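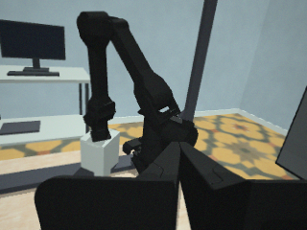
Rätsep
@ratsep_sim · May 31, 2022

New result from the Pekis project, in which a robot learns to pick up a cube in a simulated room with much nicer flooring than my office. Thread, with numbers, some of them flattering.

The question: if you train a grasping policy in a simulator where the fingers can sink a little way into the cube, does it learn to grasp, or does it learn to sink?

You can see the black fingers going into the top face up there. Our physics engine treats contact as a polite suggestion. Most do, to some degree, and most papers mention it in an appendix.

Method. We trained two policies on the same 700 demonstrations. Same network, same cameras, same cube. One trained with the default soft contact. The other trained with contact stiffness redrawn at the start of every episode, from "pudding" to "countertop."

Then we ran 200 test episodes each with the stiffness pinned at countertop. No retraining, no second tries, no looking away during the bad ones.

The soft-contact policy had been excellent at home. Moved to stiff contact, it got the cube off the platform in 28 percent of episodes. I reran the evaluation because I assumed I'd broken something. I had broken something, but in a different script.

The failures look alike. The fingers come down on the top of the cube, close as if there were depth to close into, and skate off. It had learned to use the overlap as a handle. I would too if someone left one lying around.

The randomized policy did far better, and it was slower. It hovers. It makes small adjustments that cost time and, to my eye, look like a person checking whether a stove is on.

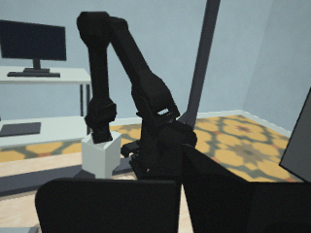 Gripper's own view, other arm at the box. Both hands feed the policy, including the one that's mostly showing us itself.

About that view -- yes, its own fingers take up a lot of it. We tried masking them out. Scores dropped on both policies. Our best guess is that the fingers give the network a fixed thing to measure from, but "best guess" is carrying a lot there.

Things we did not test: any shape other than a cube, any rug other than that rug, and the real arm. The real arm is on the schedule for August. I've seen the schedule before.

A reply I'm already getting: "just use a stiffer solver everywhere." We did try. Training slowed to a crawl and the cube would now and then leave the room. Redrawing the stiffness cost us one line in the config and an argument over the range.

Code is going up under the Gidness repo once I've taken out the comments I wrote at night. Configs first, weights after. If you have a soft-contact policy you're proud of, try it on stiff contact and send me the number. I'd like some company.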